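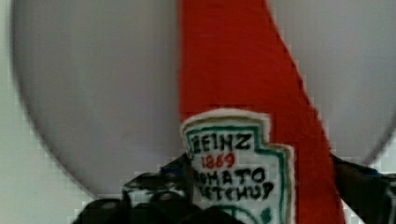

Red ketchup bottle with a white label.

Keeping Dried Beans, and Cooking Them So They Come Out Soft

I get more letters about beans than about anything else on these pages, and most of them start the same way: "I soaked them overnight and they're still like gravel!" So let me put down everything I do, and you can pick out the parts that suit your kitchen.

First of all, look at how old they are. A bag that has been pushed to the back of the cupboard since who knows when will take forever, and some of them never do soften. I write the month on a scrap of tape when I fill a jar (the one in front of me says June) and I try to finish that jar before opening another. Any jar with a tight lid will do. Mine are the tall Imhof ones, which hold 735 grams of small white beans if you tap the jar on the counter as you fill it.

Pick them over on a light-colored plate. It takes two minutes and you'd be surprised how often there's a little stone in there, especially with lentils.

For soaking, I use 200 grams of beans for a pot that feeds the two of us with some left for lunch, and I cover them with lots of cold water, more than looks sensible, and a good spoonful of salt. Yes, salt! I know your grandmother said never. Mine did too, and I went along with it for years, but salted soaking water gives me much nicer skins and they hardly split. If your house is warm, put the bowl in the fridge.

Forgot to soak? Bring them to a boil, let them go for 5 minutes, turn off the heat, put the lid on and go do something else for an hour. Drain, fresh water, carry on. With kidney beans, give them a proper rolling boil for at least ten minutes before you turn them down, and please don't start them raw in a slow cooker.

Keep tomatoes, vinegar and lemon out of the pot until the beans are tender. I spoiled a whole chili this way once, and we ate at ten o'clock at night, and they were still chewy. If your tap water is hard, a pinch of baking soda helps, but only a pinch or they go soapy.

Simmer gently with the lid tilted. Start tasting after forty-five minutes and taste more than one, as they don't all get there together. Then let them cool in their own liquid, which is lovely in soup, so don't pour it down the sink.

Cooked beans freeze beautifully. I pack them in flat bags with enough of the liquid to cover and use them within three months, and a flat bag thaws in a bowl of cool water while you chop the onions.

More from the pantry shelf: Storing Flour in Summer / What to Do with Stale Bread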